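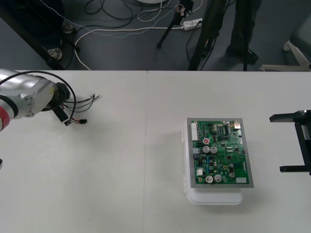 Copper: the metal in the wires

Copper is a reddish-brown metal. You probably use it every day without seeing it. When you turn on a lamp, electricity flows along copper wire inside the plastic cord. The plastic covers the copper so that people can touch the cord safely.

Electricity moves through some materials easily. These materials are called conductors. Most metals are conductors, and copper is one of the best. Silver is a little better, but it costs a lot more, so we keep it for special jobs.

Where does copper come from?

Copper is found in rock. Rock with enough useful metal in it is called ore. A small amount of copper is found as plain metal, but most of it is joined up with other things, such as sulphur or oxygen. Some copper ores are bright green or blue.

At the Torley mine, every 1000 kilograms of ore holds 3 kilograms of copper. Trucks carry the ore to a mill, where it is crushed into powder. The powder is mixed with water and special chemicals, and air is blown through the mix. The bits with copper in them stick to the bubbles and float to the top as a froth. Workers call this step flotation. The rest sinks and is taken away.

Next, the copper powder goes into a very hot furnace. This is called smelting. After smelting, the copper is cleaned again using electricity. By then it is almost pure.

How is wire made?

Copper is soft for a metal. It can be stretched a long way before it breaks. A material that can be stretched into wire is called ductile.

The Dondine wire works starts with a copper rod as thick as your finger. A machine pulls the rod through a hole that is slightly too small for it. The rod gets thinner and longer. Then it is pulled through a smaller hole, and then a smaller one. One coil of rod becomes 2000 metres of wire.

Thin wires are often twisted together inside one cover. A bundle like this bends more easily than a single thick wire.

Flat copper

Copper doesn't have to be round to carry electricity. A circuit board has thin, flat lines of copper on it. These lines are called tracks, and they join the parts of the board together. Many boards are green. The green is a coating over the copper, which protects the tracks and stops solder from going where it shouldn't.

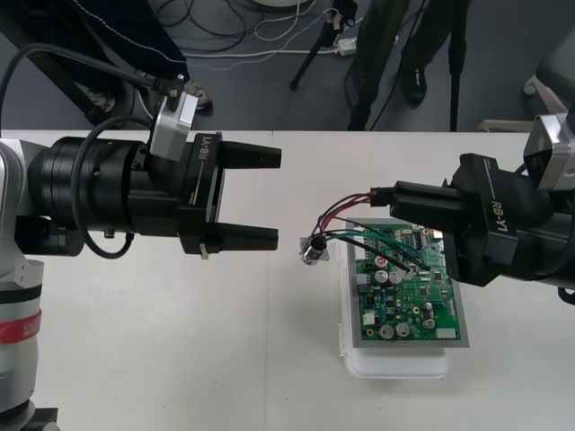 Emiko Higuchi says children often ask her whether the green on a circuit board is the same as the green on an old copper roof. She tells them they are two different things. The green on a board is put on at the factory. The green on a roof grows by itself, very slowly, as the copper meets air and rain.

The green layer on a roof is called a patina. It can take many years to form. Once it has, it helps protect the metal underneath.

Using copper again

Copper can be melted down and used again, and it is still good copper afterwards. Old pipes, taps, motors and power cords can all be recycled. So can circuit boards, although they take more work, as the copper has to be separated from the other materials.

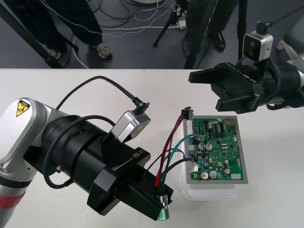 A green circuit board on a white tabletop.

Don't put old electrical things in your home recycling bin. Ask an adult to take them to an e-waste drop-off point. Never cut open a cord or take apart anything that plugs into the wall.

Words to know

Conductor: a material that electricity moves through easily.
Ductile: able to be stretched into wire.
Ore: rock that contains useful metal.
Patina: the thin layer that forms on copper outdoors.
Smelting: heating ore to get the metal out.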